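Course handout: Manipulation in Furnished Rooms
Unit 5, site visit to the Nurkel demonstration rooms

Prepared by Afaf Saliba for students attending the March visit. Read before you come. The written report is due at the start of the following lab.

1. Purpose of the visit

Lectures so far have treated the drawer as a prismatic joint with one free parameter. That model is adequate for planning, but it leaves out friction in the slide, play between the drawer box and the rail, and the compliance of the furniture as a whole. The visit lets you watch the same task done in a room that was furnished for people to sleep in.

The group is split into two parties. The first goes in at 1 p.m. and the second waits in the Selis room, where the controller logs are shown on a wall screen. The parties then change places.

2. Equipment

The arm carries a parallel-jaw gripper with two fingers and a small wrist camera. Motion planning runs on Matar, the software used in Labs 2 and 3. Logging runs on Prerby, which records joint torques, jaw opening and wrist images on a common clock. You will receive the log files after the visit. Do not lean on the base of the arm or step over the marked line while the status lamp is green.

3. Terms used in the demonstration

Approach pose: the pose of the wrist before the final straight move to the object.
Pull axis: the direction in which the drawer is free to travel.
Jamming: a state in which side forces on the rail hold the drawer against any further pull along the axis.
Release clearance: the distance the gripper must back away before the wrist may rotate.

Students often confuse the pull axis with the approach direction. The two are the same only when the gripper comes in square to the drawer front. In a bedroom the bed often rules this out, and the wrist has to come in at an angle and correct during the pull.

4. Drawer task

The operator runs 12 trials per party. In each trial the arm moves to the approach pose, closes on the drawer front, pulls, releases and backs away. Note the trial number whenever the controller reports a side force above the limit. Trials stopped by the operator are counted as failures in the log.
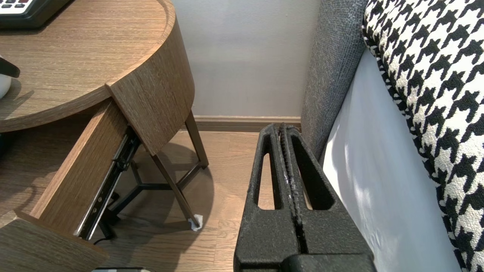 The pull axis has to be estimated again for each placement of the furniture, as the planner is given no fixed frame for the room. A round nightstand makes this harder than a square one. The curved rim of the top gives no straight edge to fit a line to, so the estimate must come from the drawer itself. With the drawer open, the side panel and the black slide rail running along its underside both offer long straight edges, and either will serve. The metal legs are a poor reference, one of them being slanted. Be ready to explain which edge you would choose and how an error in it would appear as side force at the wrist.

5. Report

Submit two pages plus plots. Include:
a) side force against drawer travel for one successful and one failed trial
b) your estimate of the pull axis, with the method stated
c) a short account of where the rigid-joint model from Lecture 13 departs from the log

Plots without units will be returned unmarked. Bring closed shoes for the visit and leave bags in the Selis room.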